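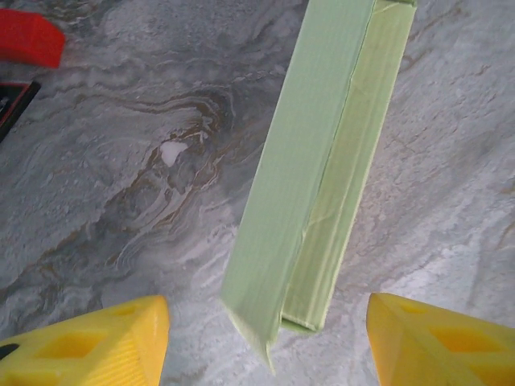

Figure 2.1 A long green box on a marble-patterned surface. Note the folded edge along its length and the small creases on the sides.

Chapter 2
The Folding Carton

In the first chapter we spoke about paper and board as materials. In this chapter we begin to make something from them. The folding carton is the most common box in the house, and almost everybody has opened one today: for tea, for toothpaste, for medicine. It comes to the packer flat, it is opened by hand or by machine, and it is closed at both ends with flaps. When it is empty it can be made flat again and it takes very little place on the shelf.

After reading this chapter you should be able to name the parts of a carton, to say in which direction the board was folded, and to judge from the outside if a box has been pressed too hard.

2.1 Panels, edges and flaps

A carton has four long sides, which we call panels. Normally two of them are wide and two are narrow. Between the panels are the long edges, and each edge is made by a crease, that is, a line pressed into the board before folding. In one place, usually at a back edge, the board is glued to itself with a narrow strip. Students often call this strip "the flap", but please keep the word flap for the ends only. In this book the strip is called the glue seam.

Look at the lower end of the box in Figure 2.1. It looks slightly open, and you can see that the end is made of folded parts. On a new carton the end flaps should lie flat, one over the other, and the last one should go in with a small resistance. If it goes in with no resistance at all, it will also come out so.

2.2 Small creases and what they tell us

A crease which was planned is straight and has the same depth from one end to the other. A crease which was not planned is usually short, it runs across the panel at an angle, and it is easier to find when the light comes from the side. The narrower side of the box in Figure 2.1 has some of this second kind. They do not always weaken the box, but a customer sees them, and for many customers a wrinkled box is an old box.

For the exercises in this book we use the Medico carton, a plain long box without printing, cut by the Dmytriv workshop from one sheet. Its wide panel is 66 mm and the closing flap is 15 mm deep. A bundle holds up to 1,000 flat pieces. If your school orders from Inix, the measures are the same but the glue seam is on the other side — please turn the drawings over.

Before you go further, take any small carton and hold it in three ways: by the two wide panels, by the two narrow panels, and by the edges. Press a little each time. Write down where the board moves first. Do this once with the box empty and once with something inside, for example rice in a bag.

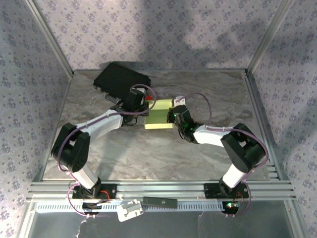
Where should a long carton be held so that it does not bend?
Near the middle of its length, on two opposite sides, with a flat and even pressure. The tips of the fingers should stay away from the centre of a wide panel, where the board gives way most easily.

2.3 Words used in this chapter

Blank: the flat piece of board, cut and creased but not yet folded.
Crease: a pressed line on which the board is folded.
Glue seam: the narrow strip which joins the first panel and the last.
Panel: one long side of the carton.
Tuck: the part of the end flap which goes inside the box.

The grain of the board is treated in section 2.4. Have a ruler and one opened carton ready on the table.

Filed under: Packaging and Paperwork > Textbooks > Sample chapters

Comments (3)

My carton had the seam on the left and I thought I had folded it wrongly. Then I read the note about Inix. Maybe this note can be printed bigger?

Is the grain in section 2.4 the same as grain in wood? My pupils ask me every year and I would like to give a short answer.

We did the rice exercise with salt, it also works. Posted 24/06/2024

Contact Irkurard Schoolbooks | © Irkurard, all rights reserved | Back to top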